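Zitcombe Tool Library: progress report to the Relleo fund
Period ending November

1. Hand tools and cordless drivers

The grant of £2,000 was allocated to inspecting, repairing and relabelling the lending stock. Of the 75 items on the schedule, 48 have been inspected and returned to the shelves. Work on the remainder continues at the Alora Road store.

Cordless screwdrivers were taken first, as they are the most borrowed items. Each is checked for casing damage, collar movement and legibility of markings. Surface scuffs and dust are recorded but do not count as faults.

Cordless screwdriver, collar and chuck end.

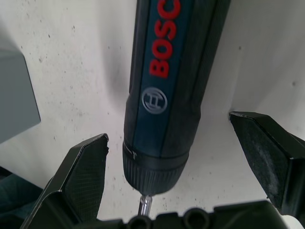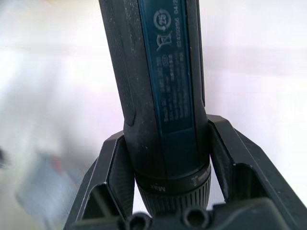
What happens to a driver that fails inspection?

It is withdrawn from loan and held for 2 weeks while a repair is priced. If the repair costs more than half the replacement price, the tool is sent for electrical recycling and its entry in the register is closed.

2. Remaining work

Sanders and jigsaws are next on the schedule. Replacement bits have been ordered from Rugemalira Supplies and will be charged to the consumables line. No change to the agreed budget is requested.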